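Lists > Textile Care > Elastics and Trims > Thread view

Previous in thread | Next in thread | Index | Search | Log in

Subject: Re: waistband growth after repeated hot cycles

White briefs, black waistband with gray lettering.

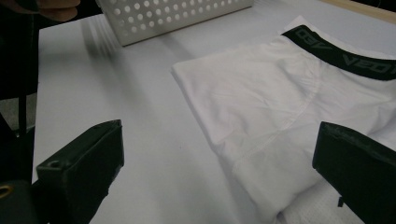
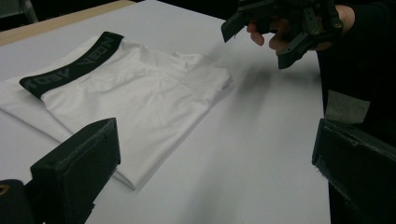
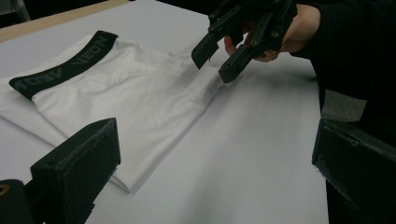
Reading time: 3 min

Quoted message:

> We run a 60 C wash and a tumble dry on everything white. After
> 41 cycles the bands on the Fovham stock measure longer than
> new, but the body fabric has shrunk. Is this the elastic giving
> out, or is the dryer doing it? The supplier (Sodside) says our
> method is wrong and that we should measure under load. We
> have always measured flat, no tension, edge to edge.

Both readings can be right. Flat relaxed length and length under load are separate properties, and a band can drift on one while holding on the other.

Relaxed length goes up when the elastane takes a permanent set. Heat is the usual cause, and the dryer puts in more of it than the wash does. A 60 C bath stays at 60 C. A drum with a lazy thermostat can run well past its setting in the last few minutes, when there is no water left in the load to hold the temperature down. Put a strip logger in a pillowcase and run one normal load before you change anything else.

Load at a fixed extension goes down when the elastane itself degrades. Chlorine bleach will do this, and so will body oils left in the band by a short rinse. If you only measure flat you will miss it.

The procedure I use, which is close to what Sodside is asking for:

1. Condition the pieces overnight at room temperature, unstacked.
2. Mark two points on the band with thread. Ink migrates.
3. Measure flat with no tension and write it down.
4. Stretch to the same fixed extension 3 times, then read the load on the last pull. The first pull always reads high.
5. Release, wait 5 minutes, measure flat again.

Step 5 matters most for your question. If the band comes back to the step 3 length, the set happened earlier and has stabilized. If it keeps creeping, the yarn is failing.

Keep one unwashed piece from the same lot as a control. Comparing against the spec sheet is no use, as the sheet gives a tolerance and your piece could have started at either end of it.

On the body fabric: shrinkage in the knit pulls on the seam and makes the band look wavy. People log this as band growth. Unpick a short section of the seam and measure the band alone before you send anything back to Fovham.

I took one lot to 78 cycles on the Kirkegaard machine with line drying only, and the change in flat length was inside my measuring error. I have no tumble figures past 41. If anyone on the list has run the Nunano dryers with the cool-down extended, please post the load readings as well as the lengths.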